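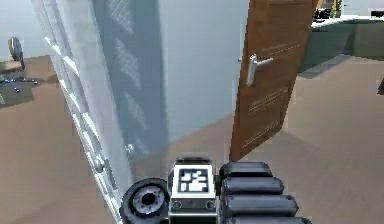
Puertas y reparto de tareas con un manipulador móvil en planta de oficinas
Publicado por mantenimiento_itby

En Itby vamos a incorporar un manipulador móvil de Clasus para el reparto interno: correo, tóner y material de archivo. El trayecto tiene 17 puertas, 11 de ellas con manilla de palanca. Estamos en fase de simulación. Dirección quiere cerrar el proyecto en 2028 y todavía no está definido qué pasa con las dos personas del turno de conserjería. ¿Alguien ha pasado por esto? Me interesan tanto las puertas como la reorganización del turno.

hindine_tec
En Hindine el reparto ocupaba una parte menor de la jornada de conserjería. Al automatizarlo, el trabajo cambió de contenido: cargar las bandejas, atender paradas y anotar incidencias. Las paradas se concentran en las puertas entreabiertas — el modelo de planificación las suponía abiertas o cerradas — y conviene simular posiciones intermedias, con dos hojas próximas que reduzcan el paso. Fijad por escrito quién responde a un aviso y en qué plazo. Nosotros no lo hicimos y durante meses lo asumió recepción, sin formación y sin que constara en su puesto. Revisad también la fuerza de cierre de los muelles antes de pasar al equipo real.

p_guzman
Poned puertas automáticas y listo.

hindine_tec
Depende del presupuesto. A 600 euros por hoja solo en adaptación, sin obra, a nosotros no nos salía. Además, las puertas cortafuego tienen requisitos propios.

tornillo_m4
Añado un punto: informad a la plantilla antes de las pruebas en planta. En mi centro la gente sujetaba la puerta al robot por cortesía y los registros de apertura de abril quedaron inservibles. Sobre el turno no puedo ayudar, lo llevó recursos humanos.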